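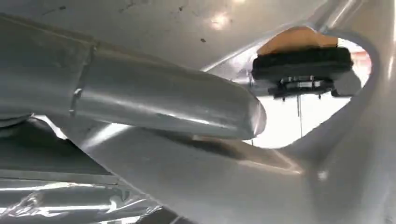

Close view of a metal gripper finger.

17 April 2025
By the Jobs Desk

Ivness recruitment open day: what applicants were told

The Ivness open day took place at the Drirnimthorpe works, and I went along to find out how the company plans to fill its technician and clerk posts this year. The doors opened at 9 and the line at the registration desk was already out to the parking lot. Bring a printed copy of your application if you go to a later one. Those who had only a phone screen to show were sent to a second desk, and that desk was slow.

The first talk was on vacancies. Ivness received 2,858 applications in the last round and checked 2,015 of them as complete. The rest were turned down before anyone read them, mostly for a missing certificate or an unsigned form. The speaker from the hiring office spent a long time on this and put a sample form on the screen with the signature boxes marked. There are 2 of them, one on the front page and one on the last.

Posts on offer are junior technician, senior technician, stores clerk and records clerk. Junior technicians need a high school diploma and a basic trade certificate. Senior technicians need the same plus work experience, and a letter from the employer has to say which months you worked, not only the year. Clerk applicants take a typing test. There is no typing test for technicians, though an older notice on several job sites says there is.

The written test is held at the Zevgate center. It covers math, reading and simple drawings. Calculators are not allowed. People asked about past papers and were told that Ivness does not publish them, but a short practice sheet was handed out at the door on the way out. I took one. The math is at the level of percentages and unit conversion.

After lunch we were walked through the training hall in small groups. New technicians spend their first weeks there before they go to a regular shift. The guide talked mainly about shift patterns and overtime, and those were what most people in my group wanted to hear about. Night shifts rotate. Clerks work days only. Safety shoes are supplied, work clothes are not - you buy your own and claim part of the cost back with a receipt.

Pisharody, the agency that handles the paperwork, had a table near the exit. Staff there would look over your form and tell you what was missing. They do not charge for this and they do not collect any fee for Ivness, so do not pay anyone who says they can hold a place for you.

Results of the written test go up in November on the notice page, listed by roll number. Interviews follow at Drirnimthorpe. Travel costs are not covered. Parking is free, but the bus from Zevgate stops a fair walk from the gate, and there is no sidewalk for the last part of it.

Search jobs, results, admit cards Go

Contact us | Copyright 2025 | All rights reserved | Back to top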